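2023-03-16, tableware group, Praswood room
Present: Atif Sethi (chair), Khurram Hashmi (notes), two from Parnstead

**1. Place settings**

Atif opened with the single-setting layout – round dark mat, black bowl, a bit of orange beside it – and everyone liked it right away. The light wood does so much for the dark pieces! 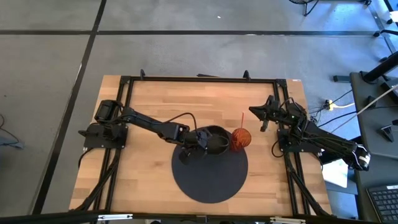
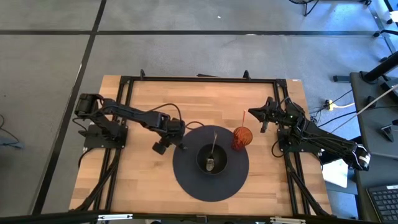
Agreed to keep the mat round. Khurram tried square ones at home and they fought with the bowl. Parnstead asked if the orange could go brighter; Atif would love that, but wants to see it in evening light first.

**2. Stock**

Khumalo has 459 bowls ready and 83 mats. More mats needed, obviously. Khurram to call them and ask about August.

**3. Spoons**

Long discussion, all of it fun. Parnstead favors a longer handle for soup. Atif prefers the short one. Left open – both go to the tasting lunch and we'll see which people reach for.

**4. Fletel order**

Fletel wants 78 full settings, our biggest yet. Great news, and well done to Khurram for staying on it. Delivery address still to be confirmed.

**Actions**
- Khurram: Khumalo, mats
- Atif: brighter orange samples
- Parnstead: soup for the lunch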